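Workshop notebook, Friday, November 22, 2024

Full day on the Drivlow citizens' assembly material, and I'm so pleased with where it got to! We started with the question we'd been dodging all week: what do people mean when they say the council "doesn't listen"? Went back through the responses from the Haruna ward meetings (2168 in the pile, and I've now read every one). Very few ask for a particular decision. Most want to know who made the last one, and when.

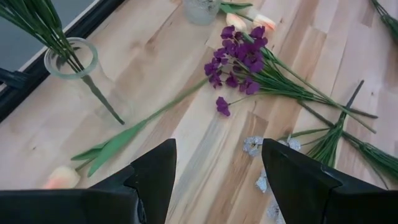 Draft principles, second go

Cut from 9 to 2, which felt brutal and then felt wonderful.

First: any decision that takes money from a neighbourhood has to be explained in that neighbourhood, in person, before the vote.

Second: people chosen by lot get to set part of the agenda — a real part, with a budget line attached.

Dader group wants the second one softer ("may propose"). I'd fight for "set". Stokier tried "may propose" with its panel of 100 and the proposals sat in a drawer until the next election. Left both wordings in the draft with a note in the margin.

We argued for a good hour over whether tenants on short lets should be in the draw. I came in unsure and left convinced they should, as they feel the bus cuts and the rent rules first.
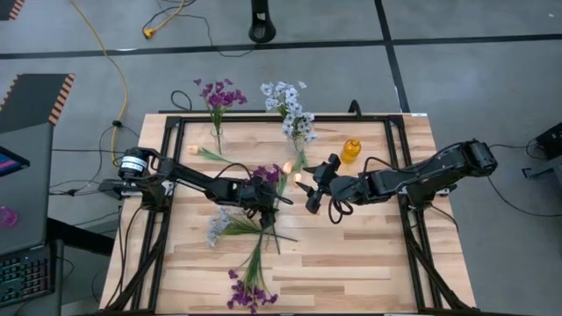
Dader wrote back after tea to say they could live with "set" if the budget line is published every November, and that they'd want the short-let tenants in as well. Brilliant, that's most of the way there.

To do: retype principle one without "stakeholders", ask Haruna about a room with step-free access, find the old Stokier minutes.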